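Gukness motion planner, version 2

I've used Gukness on our tabletop arm since July, mostly for pushing and sorting small blocks. Setup took 2 hours, and most of that went to the collision model for the wrist.

Planning is quick. With the limit set to 200 ms it rarely times out, even when the goal is right beside another block. The path preview is clear, and you can edit waypoints by hand. 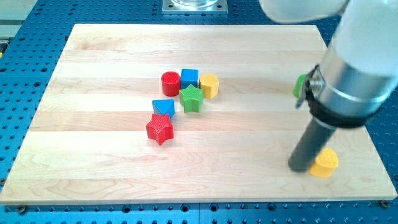 Shape blocks on the maple-colored board, with the arm at the right side.

Logging is the weak part. The viewer keeps only the last 1000 events and the export drops the planner settings, so I save those separately. The manual also skips contact tuning.

I'd buy it again for light tabletop work. For bin picking I'd still use Drornent.

Keegan Beaudoin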